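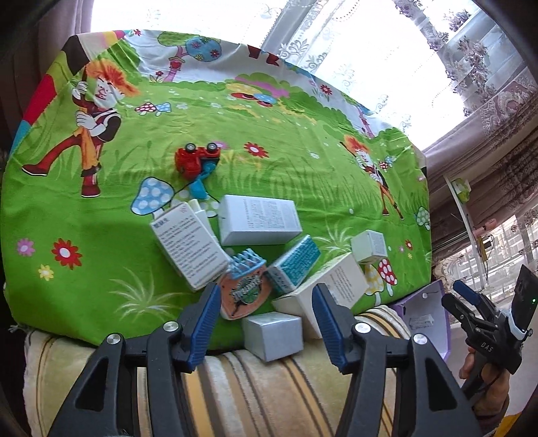 Going Through the Medicine Boxes (and Other Small Jobs for a Rainy Afternoon)

Every April I get the urge to turn out the cupboards, and the medicines are always where I start, mostly because it's a job you can do sitting down with a cup of tea. When we lived in the old place in Kelstead everything was crammed on one shelf above the kettle, which is a terrible spot for it (all that steam!), and I must have moved that pile from house to house for years without ever looking at what was in it. So here is how I go about it now, with a few other bits and pieces thrown in at the end.

Get everything out first

Bring it all to one place: the bathroom, the kitchen drawer, the bedside table, the bottom of your handbag, the glove box of the car. Spread an old cloth over whatever surface gets the most daylight. A child's cloth with a busy print does just as well as a good one, and small boxes don't slide around on fabric the way they do on a bare tabletop. Near a window is best, as those expiration dates are often stamped into the end flap with no ink at all and you have to tilt them to the light to read them. I keep a magnifying glass handy and I'm not a bit ashamed of it.

The first time I did this properly I had 61 boxes and bottles on the bed. Only 11 of them went back!

Sort by what it's for

I used to sort by size because it looked tidy, and then at two in the morning I could never find the cough syrup. Now it goes by use: colds and coughs together, stomach things together, plasters and creams together, and anything prescribed in its own box with the person's name on it. Keep the leaflet with the medicine and leave the tablets in the box they came in. If the label is in a language not everyone at home can read, write the name and what it's for on a piece of masking tape and stick it on a side with no printing. Ask your pharmacist if you aren't completely sure what something is.

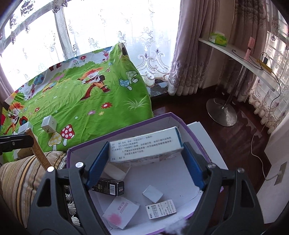

An open carton makes a good sorting bin for small boxes.

Any sturdy carton will do, really. Mine came with a pair of Fullmont boots in it, and I've had it over five years. Stand the packets on end with the names facing up, like books in a crate, and put the ones that run out soonest at the front. The whole lot then goes on a high shelf in the hall closet, cool and dry and well out of reach of little hands.

What to do with the old ones

Please don't flush them unless the label tells you to. Many pharmacies will take them back, so put them in a paper bag by the front door and they'll go out with you on your next errand. Scratch your name and prescription number off the packaging before you recycle it.

While you have the cloth out

Batteries: go through the flashlights and the smoke alarm on the same afternoon. Tape over the ends of the dead ones before they go in the collection tub.

Sewing tin: rub a stiff zipper with the end of a candle and run it up and down a few times.

Tea stains on the cloth: cold water first, then a little dish soap worked in with your fingers, and leave it half an hour before it goes in the wash.

Sticky label marks on a shelf: a dab of cooking oil, a short wait, then warm soapy water. Test a corner first if the shelf is painted.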